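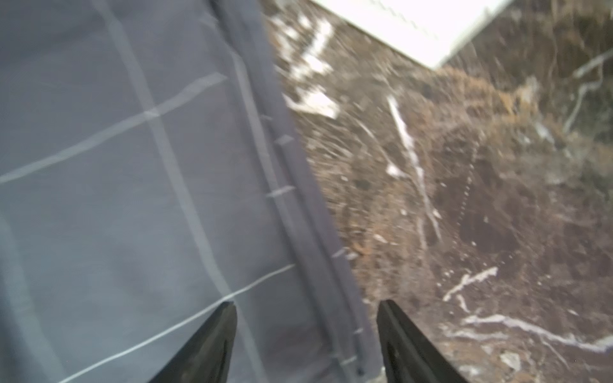
How many demonstrations does a two-arm robot need before it can fold a cloth on its own?

The count depends on how much the cloth's starting position varies and how alike the demonstrations are. In our project, the policy trained on the full set of 2,820 demonstrations folded more reliably than the one trained on the first half, but most of the gain came after we fixed the operator instructions.

Teaching Cloth Folding by Remote Control
Project report, Lesbridge Robotics Lab
Uchenna Effiong and Yetunde Omoregie

Method

Demonstrations were recorded by remote control. The operator held a pair of leader handles, and each robot arm copied the joint angles of its handle. Gripper opening was set by a trigger. Joint angles, trigger values and camera images were saved with a shared clock, using the Delasik recording software written by last year's group.

Six operators took part over four sessions in October. Each one practiced until they could complete a fold without dropping a corner. Practice runs were not saved.

The task was split into 2 stages. In the first, both grippers take the right edge of the cloth and carry it to the left edge. In the second, one arm presses the fold while the other draws back. A demonstration was stopped and discarded if the cloth slid so far that a corner was out of reach.

Workspace

Both arms are mounted on a rail along the near edge of the floor, so they approach the cloth from the same side. The gray cloth has thin, light grid stitching, and operators used the lines to judge whether an edge was square. Ordinary items stay in the workspace during recording, including a file organizer, a jar of colored pencils and a yellow sponge, so that the policy does not learn from a bare background.

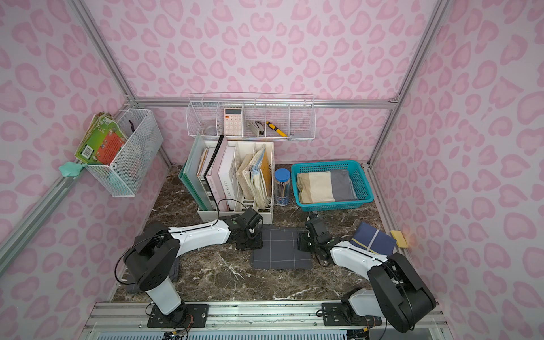 Problems Found

Operators paused at different points. Some stopped above the cloth to line up the grippers and others went straight in. The first policy copied the pauses and sometimes never left them. We trimmed still segments from the start of each recording and asked operators to keep moving.

Grasp height was the second problem. The handles give no force feedback, and new operators tended to press the fingertips into the floor. Effiong added a soft limit on downward travel, which ended the arm faults but made thin edges harder to pick up.

Remaining Work

The Bassey controller still drops packets when both arms move at full speed. Omoregie is testing a lower command rate. The handles will also be compared with moving the arms directly by hand, using the same operators and the same cloth.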